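4.2 Dropout timing and household labor in the Gasero districts

The attendance records described in Section 3 allow us to look at when students leave school, which most survey data cannot show. Household surveys usually ask whether a child is enrolled at the time of the interview. A boy who stops attending in November and a boy who stops in June then look the same in the data, although the first has missed most of the year and the second may have completed the grade.

We use daily registers from 53 lower secondary schools in two districts. The registers cover 3707 students who were enrolled in grade 7 at the start of the school year. Teachers marked attendance on paper and field staff entered the pages once a month. We treat a student as having dropped out when the register shows no attendance for the rest of the year and the student does not appear in the next year's list at any school in the sample. Students who moved to a school outside the sample are counted as dropouts under this rule, so our estimates are an upper bound. Phone calls to the families of a random subset suggest that such moves are uncommon and do not differ much between boys and girls.

Two patterns stand out. First, girls and boys leave at similar rates over the full year, but at different times. Exits among girls are spread fairly evenly across the terms, with a small rise after the midyear exams. Exits among boys are bunched in the weeks before the harvest and in the weeks when the brick kilns outside the district capital begin hiring. Second, boys who leave have usually been absent often for a month or more beforehand. For girls the break is sharper. Many had close to full attendance until the week they stopped.

This difference matters for the design of early warning systems. The system used in the districts, Wuvix, flags a student after 5 consecutive absences. A rule of this kind catches boys whose attendance is already falling, and gives the school some time to contact the family. It does much less for girls, who are often flagged only once they have left for good. Śliwiński raises the same point in his review of attendance monitoring in rural schools, and suggests adding information on older siblings and on distance to school. We tested both. Having an older sister who left before grade 9 is a strong predictor of leaving for girls and a weak one for boys. Distance to school predicts leaving for both, though the relation is flatter than we expected once household wealth is included.

We also asked head teachers what they believed the main reasons for dropout were. Most named early marriage for girls and paid work for boys. The household interviews give a more mixed account. Parents of girls who had left mentioned marriage less often than head teachers did, and mentioned the cost of uniforms, exam fees and care of younger children more often. Some of this gap may reflect what parents are willing to say to an interviewer. In the 19 villages where we could also speak to the girls themselves, care work at home was again the most frequent answer, and several girls said they had hoped to return the next year.

Expectations about later work appear in many of the interviews, and they differ by gender in ways that enrollment figures do not show. Parents of sons spoke of the army, driving and the kilns, and saw little in the grade 8 and 9 curriculum that would help with any of these. Parents of daughters spoke of teaching and nursing, both of which require a full secondary certificate. Where parents doubted that a daughter would reach the certificate, they saw little value in one more year. Technical occupations were rarely mentioned for either group. The Dustitance career sessions, which run on Thursday afternoons in the treated schools and introduce students to work in health, transport and other technical fields, were attended by boys and girls in nearly equal numbers. We find no effect of the sessions on dropout within the year. They did raise the share of girls who named a technical job when asked what they would like to do. 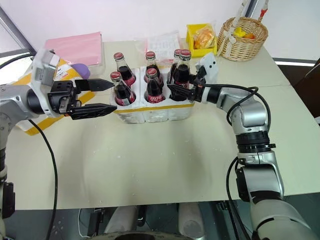
Figure 4. Two robot arms with grippers on either side of a foam carrier of glass cola bottles.

The lack of an effect on dropout should be read with care. The sessions began partway through the year, after many of the boys in our sample had already stopped attending, and the schools were not chosen at random. Gillies schools, which have their own transport and charge a small fee, are overrepresented among those that took part. When we drop these schools the estimate is still close to zero but the standard error nearly doubles.

Taken with the results in Section 4.1, the timing data suggest that a single policy for keeping students enrolled is unlikely to serve both groups well. Shifting the exam calendar away from the harvest could help boys at low cost to the school. For girls, fee waivers offered before the midyear exams look more promising than alerts based on absence. Section 4.3 compares the cost of each option per additional year of schooling.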